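## 4. The Open-Day Demonstration

### 4.1 Setting and aims

The demonstration was held during the September open day at the Drotar building, where the Hastton kitchen project has its workroom. Earlier sections dealt with training and with benchmark results. This section reports how the same system was presented to people from outside the field, what they asked to see, and what we changed as a result.

We had two aims. The first was to show the arm's kitchen tasks to a general audience without a prepared script. The second was to collect written comments on how easy the arm's behavior was to follow. We did not treat the day as an evaluation of success rates, and none of the numbers in Section 5 come from it.

The session was run in simulation, on a large screen, with the controller that had been used in the benchmark runs. A physical arm had been considered, but the workroom has a single exit and the safety distance would have left too little floor for the audience. Visitors came in groups and stayed for one session each. Over 50 people attended during the afternoon, and 63 comment cards were returned, as several visitors filled out a card for more than one task.

### 4.2 Procedure

Each session began with a short talk of a few minutes. The presenter named the objects that the controller could handle, explained how a task was typed in, and pointed out the stop key. The group then chose a kitchen from the Matei scene set and a task to go with it. Matei holds 2645 kitchen layouts, which is far too many to browse, so we had set aside a short list. The list mixed tidy counters with cluttered ones, and included kitchens where the arm had to reach over one object to get to another.

The presenter did not intervene while a task was running. If the arm stalled, the group could wait, restart from the same state, or pick something else. Most groups chose to wait at first. Later in the afternoon, presenters started telling visitors how long a stall could last before the controller gave up, and restarts became more common.

Stovetop tasks were requested more than any other kind. Visitors seemed to find them easy to judge, and several wrote that they could picture their own stove. Figure 3 shows one of the stovetop kitchens, with the arm reaching over the right side of the cooktop and the gripper open. The saucepan is on the left grate and the kettle is at the rear of the right one.

### 4.3 What visitors commented on

The comments were sorted by hand into topics by two of the project staff, working separately. Where they disagreed, the card was placed under both topics.

The largest topic was the arm's pauses. The controller replans whenever its estimate of an object's position changes by more than a set amount, and the arm holds still while it does so. On screen this reads as hesitation. Visitors asked whether the program had crashed, and one card said the arm "looked like it forgot what it came in for." We had stopped noticing these pauses during development.

The second topic was the approach path. Several visitors expected the arm to go around an object that it in fact passed over, and they found the higher path alarming when there was cookware below it.
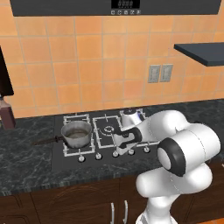 **Figure 3.** A simulated stovetop kitchen with the arm at the right side of the cooktop.

A smaller group of cards dealt with the kitchens themselves. Visitors liked the tiled walls and stone counters, and some asked if their own kitchen could be loaded. Grolura, the layout editor used to build the scenes, can do this from a floor plan, but the work takes too long to be done during a visit.

### 4.4 Changes made afterward

Two changes followed from the cards. A status line now appears on the screen whenever the controller is replanning, so that a pause is no longer silent. The path planner was also given a cost for passing directly over cookware, which makes the arm take a wider route when there is room for one. On narrow counters the old path is still used.

We left the speed of the arm alone. A few cards asked for faster motion and a few for slower, and the sessions gave us no good way to tell which visitors had been watching which task. For the next open day the cards will carry a printed task number. The revised card and the short list of kitchens are given in Appendix B.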